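Skastow Sponsored Walk, planning meeting, November

The minutes of the last meeting were agreed. The bereavement support line has now had £3000 from the summer swim.

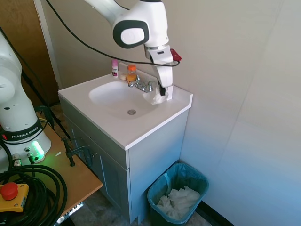 Route. The walk will be 16 miles, starting at 8am from the Kultbridge car park. Walkers asked for better washing facilities at the halfway stop. It was agreed to ask for a basin with a proper drain and a supply of tissues.

Entries stand at 233, with nearly all forms returned.

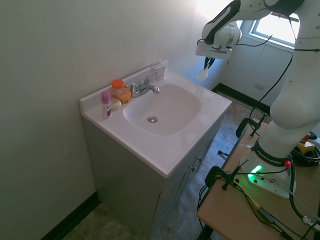 King-fai Chiang asked whether families who did not want to walk could still have a name read out at the finish. Agreed. Names to be sent in by noon the day before.

Sponsorship. Lernerent will pay for the bibs. Ouellet has yet to reply.
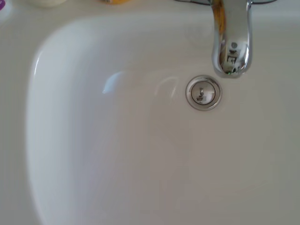
If there is no answer by the next meeting, the water stops will be paid for out of entry fees.

First aid. Cover is booked for all 3 checkpoints. 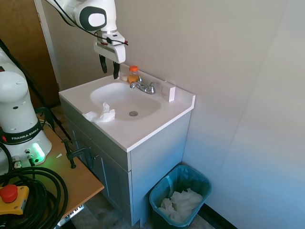
Remembrance table. It will be set up indoors at the finish from 2pm. Cards and pens to be provided. The washroom next door needs soap, and taps with two lever handles were preferred for cold hands.

Next meeting at 7.30pm, same room.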